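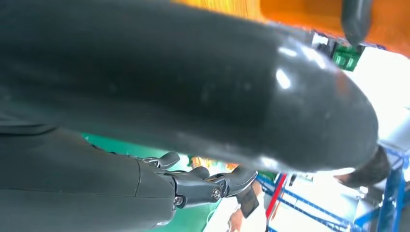
Is the Prodine hand kit worth buying if you already have an arm and a basic two-jaw gripper? For a shop or lab that handles a mix of odd-shaped parts, it is; for anyone moving the same box all day, the gripper you have will do the job faster.

That is the short version. The rest of this review covers 28 days of use with the kit, bought through Arnetti at the regular price.

## What you get

The kit is a mechanical hand, a forearm section that it bolts to, a power supply, a mounting ring and a printed manual. The ring is the part to check before ordering. It fit our arm with no changes, but the older Rivas arm across the room needed an adapter, and the adapter is sold separately. The product page mentions this near the bottom, under shipping.

The hand has exposed linkages between the fingers. I like this. You can get at the screws with a normal driver, and you can see when something is working its way in where it shouldn't be. The cost is that dust and tape scraps get in too. Wipe it down at the end of the day.

## Setup

Mounting took less than an hour. Calibration took most of an afternoon, and this is where the kit is weakest. The software asks you to open and close each finger in order, then save. If you miss one, it goes back to the start without saying which finger it was unhappy with. I went through the routine 4 times before it saved. After that it held its settings through every restart.

The manual is decent on wiring and poor on software. Two of the menu names in it don't match the menus on screen.

Cable routing is left up to you. The ties in the box are too short to go around anything but the forearm itself, so have longer ones ready. Leave more slack at the wrist than you think you need, then run the arm slowly through its full range before you put it to work.

## Daily use

Our main test was handovers and shelf work: flat items, small boxes, hand tools, a few soft bags. Flat items are the hard ones. A thin part lying on a table is still a bad job for this hand, and I stopped asking for it. A thin part held out by a person is much easier, and the hand managed those well once we slowed the approach.

I ran one set of 100 picks with mixed items and got 89 clean ones. Most of the misses were bags. The two-jaw gripper did worse on the same set, mainly on round items, though it was quicker on every pick it did make.

Grip force has three levels. Low is fine for cardboard. Medium is where I left it. High left marks on a plastic bin, so be careful with anything that has a finish you care about.

Noise is not a problem. There is a short whine on closing, and you stop hearing it after a day or so.

## Support

I wrote to Prodine twice. The first reply came the next day and fixed a port setting. The second question was about the calibration loop, and the answer was that a software update is planned for May. Arnetti handled the order and the receipt without trouble – the box was well packed and nothing was missing.

Spare fingertips come in packs of 3. They are a wear item, so add a pack to the order and save yourself the second shipping charge.

## Compared with the Zaria

I used the Zaria hand for a short time last year. It is lighter and the software is better. It is also closed up, so a jammed finger means sending the whole hand back. If you have no one on site who likes to fix things, get the Zaria. We do our own repairs, and I would buy the Prodine again.

**Good:** easy to open and clean, holds its settings, quiet, quick support.

**Not so good:** calibration routine, manual, short cable ties, adapter sold separately.

I'll update the calibration section once the new software is out.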